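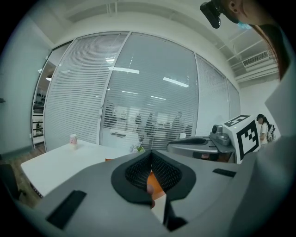
One reader wrote in to say that the hearing on the Flenard bill was democracy at its best, that 318 people signed up to testify and every one of them got a turn at the microphone. I was there until the lights went off. I'd put it differently.

Every one of them got a turn, yes. By the end the turns were down to a minute each, and only a few members were left on the dais to hear them. The vote had been penciled in before the doors opened. It went 8 to 5, along the lines everyone in the hallway had predicted over lunch.

The bill would let the state hand road and bridge contracts to a short list of approved firms without a fresh round of bids. Supporters say it saves time. Maybe it does. I have asked three offices how much time, and I got three answers, none in writing. Two companies already expected to make the list, Devari and Gestau, sent people in good suits to say they had no position. I have never met a company with no position on free money.

What bothers me more is the way the hearing is now being sold. The sponsors mention the turnout in every interview, as if a long line at a microphone were the same as consent. Most of the people in that line were against the bill. Their 1771 written comments went into a binder, and the amendment they asked for, a simple cap on contract length, was never brought up for a vote.

The same reader says I am too hard on lawmakers who sat through 13 hours of talk. Some of them did sit through it, and I'll give them that. Others came back for the roll call with coats on.

I don't think hearings are worthless. The Ansari water bill changed a great deal last January after farmers showed up and kept showing up. But that committee took its vote a week later, with the testimony in hand and the new language posted where people could read it.

The Flenard bill goes to the full chamber on Tuesday. There will be speeches about listening — there always are. I'd trade all of them for one recorded vote on the cap.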